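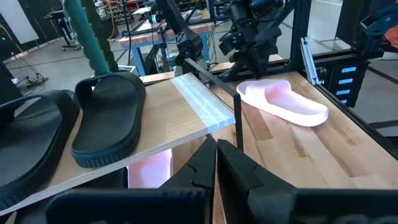
I've wanted to see inside the old carpet warehouse at Bodlow ever since they put the new windows in, so when my sister spotted that the people who'd taken it over were having an open day, I had our names down before she'd finished telling me. The people in question are called Koskela. They do robot arms, or more exactly they teach robot arms to do household jobs, and on the day we went the household job was putting shoes on a rack.

Shoes on a rack! I can't get my own family to do that.

We took the bus from Cometthorpe, number 26, which goes all round the houses and stops for a good long think outside the garden centre. I'd recommend it over driving because the parking at Bodlow is dreadful and half the road is coned off for the water main. My sister brought sandwiches in case there was nothing to eat. There was plenty to eat. There was a whole table of flapjacks by the door and we had the sandwiches on the bus home, rather squashed.

You sign in, you get a sticker with your name on, and you're sent through in small groups. Ours was a nice mixture: a retired couple who'd come from the far side of Volamwood, a dad with two girls, a lad doing his A levels who asked all the clever questions, and us. Our guide was Lakmal Jayasinghe and he was just right for the job, very patient and not at all grand about it. He asked us to stay behind the tape and said we could interrupt him whenever we liked. We took him at his word.

I'd expected something like a car factory, all sparks and orange paint and big cages. It's much more like an office with a very interesting table in it. Desks, monitors, big windows down one side, strip lights, and then these black arms going quietly about their business with a shoe rack and some slide sandals (the sort my nephew wears with socks, whatever the weather). They'd even put a cactus out. I liked the cactus.

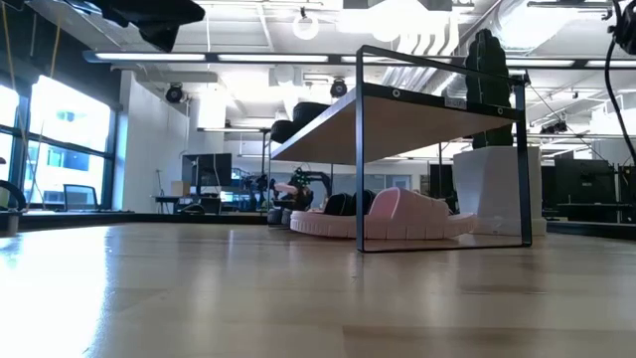

One of the arms reaching in under the shelf. The pink slide is the one I was rooting for.

What surprised me most was how slow it all is. I think we're spoiled by films. An arm comes down, has a bit of a hover, shifts over by a whisker, hovers again, and you find yourself leaning sideways as if that would help. The two girls were beside themselves. The smaller one kept whispering "left a bit, left a bit" and by the end the retired gentleman had joined in.

Lakmal explained how they learn, and I'll do my best with it, but please don't come to me for your homework. A person steers the arms by hand first, using a second set of controls, and does the job properly over and over. Everything gets recorded: what the cameras see, how each joint is turned, when the fingers open and shut. Then all those goes are fed to a computer program, which has to work out for itself what to do when the shoes are in a slightly different place. They've got 3,000 goes at the shoe job so far and they'd like 4,000 before the summer. I asked who does all the steering and he said they take turns, an hour at a time, and that after an hour you go home and dream of sandals.

I asked why shoes, of all things. I'd have started with the washing up. He said washing up is miserable for everybody, robots included, what with the water and the glass, and that footwear is a good middling sort of problem. A sandal is bendy but not floppy. It has a front and a back and a right way up, and it comes in pairs, so the arms have to end up with the proper two next to each other. And if you drop one, well, you've dropped a sandal.

The cleverest bit for me was the little cameras down at the gripper end of the arm. I'd assumed that one camera up above would do for everything, like a referee. But he pointed out that when you reach into the back of a cupboard your own head is no use to you at all, you do it by feel, and these arms can't feel much. So they look from the wrist instead. They had what the wrist sees up on a screen, and it's the oddest thing, all fingers and sandal. You lose any sense of how big things are. My sister said it was like being a crab. 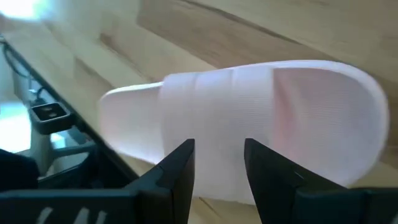 Lakmal said the strap is where most of the arguments happen. Go in too shallow and the sandal swings, too deep and you can't let go of it neatly at the other end, and two people steering the same arm will each swear by their own way of holding it. They had a long debate last month over whether to make everybody do it the same, and decided against, on the grounds that the program might as well see a few different habits.

I thought that was rather lovely, that somebody's way of picking up a shoe gets handed on like that. My sister thought it was alarming and said she'd hate for a robot to learn anything from her, particularly in the mornings.

Then came the part the girls had been waiting for, which was having a go. You don't get let loose on the proper arms (quite right too) but they'd set up a smaller practice pair at the end of the room with some foam blocks and a plastic tub. You hold two handles, and whatever your hands do, the arms do a blink later. It's that blink that catches you out. I am a confident person with a teapot and I could not get one foam block into one tub. I had 5 tries. I knocked the tub over on two of them and on the last I got a block as far as the rim, and it sat there, and everyone went "ooooh", and off it fell on the wrong side. The smaller of the two girls then got hers in first time and was unbearable about it, good for her.

The A level lad wanted to know what happens when the program gets it wrong, and Lakmal was very straightforward. It gets it wrong a lot. Sometimes it goes to pick up a shoe it has already put away. Sometimes it puts one down facing backwards and seems perfectly happy with it. Each time, they put everything back on the table in a new muddle and start again, and the muddling is a proper job in itself, as people are surprisingly bad at being untidy on purpose. Left to themselves they put the shoes down in the same three or four muddles. So they have a sheet telling them where things should be dumped. I told him he could save himself the sheet and borrow our hallway for the afternoon.
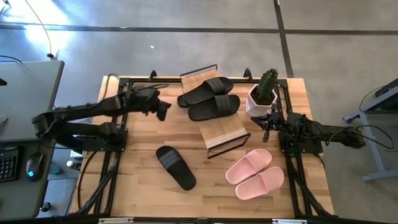 The whole table from above, black slides on the rack and the pink ones still down on the wood. Mind the cactus!

We asked about the money side, because my sister always does. They're a small outfit, and they don't sell a robot at all. What they sell is the recordings, together with the know-how, to other firms who are building the machines. She wanted to know when she could buy one to do her stairs, and the answer was a polite sort of cough. A good few years, he thought, for anything you'd trust in a house with a dog in it. I appreciated him not giving us the sales talk. I've been to enough kitchen showrooms.

The retired lady from Volamwood had been quiet the whole way round and then at the end she asked the best question of the lot. Her hands are bad with arthritis, and she wanted to know whether the handles could be made lighter, so that somebody like her could steer an arm to do the fiddly things -- jars, buttons, the back of an earring. He stopped and properly thought about it. He said they'd never tried, and took her over to the practice pair so she could show him which movements hurt, and they were still there when we left, with him writing things down on the back of the visitor list.

We had another flapjack and a look at the building itself, which was what I'd gone for in the first place. They've kept the big open floor, left it bare concrete, and put white ceilings in with all the ducts showing. I remember coming here with Mum to choose a stair carpet and being allowed to climb on the rolls. There's no trace of the old place now apart from the loading hatch at the back, where somebody has put a row of coat hooks.

They're planning another open day in the autumn and I'm told it'll be folding next time, tea towels to begin with. You need to book, and the groups are small, so get in quick if you fancy it. Wear flat shoes as there's a lot of standing, and do have a go on the handles even if you feel daft. If you beat my score on the foam blocks (any score at all will do it) I'd like to hear about it in the comments.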